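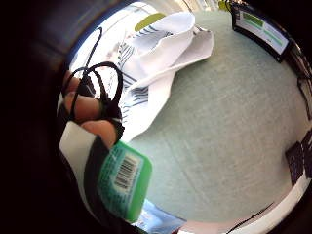
# Chapter 7: Comparing Hand-Held Grippers and Worn Gloves

Most of the grippers in the earlier chapters were bolted to an arm. The arm knew where it was, the controller knew how far the jaws had opened, and a comparison between two models came down to running the same list of picks on each. This chapter deals with devices that a person carries or wears. They are used to record how a task is done by hand, so that the record can later drive a machine, and they are harder to compare because the person is part of the equipment.

Two types are covered. The first is the hand-held gripper: a pair of jaws on a grip, with a camera fixed to the tool and looking out past the jaws. The second is the worn glove, which follows the joints of the fingers and leaves the wearer to pick things up more or less normally. Both are sold as ways of getting the same kind of record. They don't give the same record, and the differences matter when you come to choose an arm and a hand to play it back.

By the end of the chapter you should be able to:

- set up a fair trial of two hand devices on the same table with the same objects
- say which errors come from the device, which from the camera and which from the wearer
- read a trial sheet and decide whether two devices can be ranked on it at all

You will need the calibration methods from Chapter 4 and the section on wide-angle lenses in Chapter 5.

## 7.1 What the hand has to do

Choose the objects before the devices. A common mistake in student reports is to test a gripper on wooden blocks and then draw conclusions about laundry. Blocks are stiff, they stay where they are put and they look the same from most sides. Cloth does none of this. A folded napkin changes shape when it is touched, and its new shape depends on where the fingers landed. Cable is worse, as it stores twist and catches on whatever is lying near it.

For the exercises in this chapter, use one item from each of these groups:

1. Stiff, with flat sides: a carton or a plastic box.
2. Soft and thin: a napkin or tea towel.
3. Long and flexible: a charging lead or a length of cord.
4. Slippery: a sealed packet or a wrapped snack.

The napkin should have a printed pattern. Stripes are best. When you go through the recording later, the stripes will show you which way the cloth has turned and which layer is on top. On plain white cloth this is often impossible to judge.

## 7.2 The worn glove
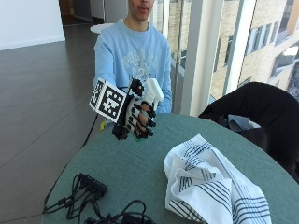 *Page last changed: September. Replaces the version in the first printing.*

A tracking glove of the exoskeleton type runs a chain of stiff segments along the back of the hand and the fingers. The example in the photograph has black caps over the fingertips, with the skin still showing between the segments, and carries a board of square black-and-white markers on the little-finger side. A cable leaves it near the wrist and drops over the edge of the table.

The two jobs of the glove should be kept apart in your notes. The finger linkage gives the shape of the hand. It says nothing about where the hand is in the room. Position and angle come from the markers, which have to be seen by a camera whose own position is known. If the board turns away from the camera, or the wearer's other arm passes in front of it, the hand shape goes on being recorded while the position is lost. A trial sheet that has only one column for "tracking lost" can't show this. Use two.

Boards with faces at more than one angle lose sight of the camera less often than flat ones. They also stick out further. In our Standstead trials the wearers knocked the board against the table mainly when reaching for items lying flat, and every knock was followed by a small fixed error in position until the board was checked again. We now check it after each block of picks.

The fingertip caps need a column too. A capped finger is thicker than a bare one and feels less. Wearers tend to slow down at the moment of contact and to press harder than they need to, above all with thin cloth. This is a property of the glove and should be reported as such, even though it shows up in the behaviour of the person.

## 7.3 A first comparison

Table 7.1 is taken from the Standstead trials. The Drivow is a hand-held gripper with two jaws. The Tully is a worn glove with a marker board. Each was used for the same set of 79 picks by the same wearer, at the same table, with the four groups of objects in a fixed order.

**Table 7.1. Results for one wearer, 79 picks per device**

| | Drivow | Tully |
|---|---|---|
| Picks repeated after a drop | 18 | 3 |
| Position lost during a pick | 3 | 18 |

Read quickly, the table suggests that the glove holds things better and the gripper is tracked better. Both statements are true of this trial. Before going further, look at how the position was found in each case. The Drivow works out its movement from its own camera, which travels with the tool. The Tully depends on one fixed camera at the side of the table. A second fixed camera might have changed the bottom row a good deal without any change to the glove.

The top row needs the same care. Most of the drops with the Drivow were in the cord group, where two jaws can't do what five fingers can. If the arm that will finally do the work also has two jaws, such as the Hirnau used in Chapter 9, those drops are useful information. The glove will have recorded grasps that the Hirnau can't copy.

## 7.4 Cables and table layout

Keep the leads from the devices away from the working area. Tape them along the table edge and leave enough slack for the longest reach. A lead that pulls on the wrist at full stretch changes the path of the hand, and the change is easy to mistake for a habit of the wearer.

Mark the starting place of each object with tape. Note the height of the table and whether the wearer is sitting or standing. Draw the blinds if there is a large window behind the wearer, as a bright background can make the camera darken the markers until they are no longer read.

### Exercise 7.1

Your recording of one block contains 499 position readings, and 18 of them are marked as lost. Find the share of readings lost. Then explain why this figure can't be compared directly with the bottom row of Table 7.1.

### Exercise 7.2

Draw up a trial sheet for one hand-held gripper and one glove, using the four groups of objects in Section 7.1. Keep separate columns for lost position and lost hand shape, and state which of them you will leave blank for the gripper.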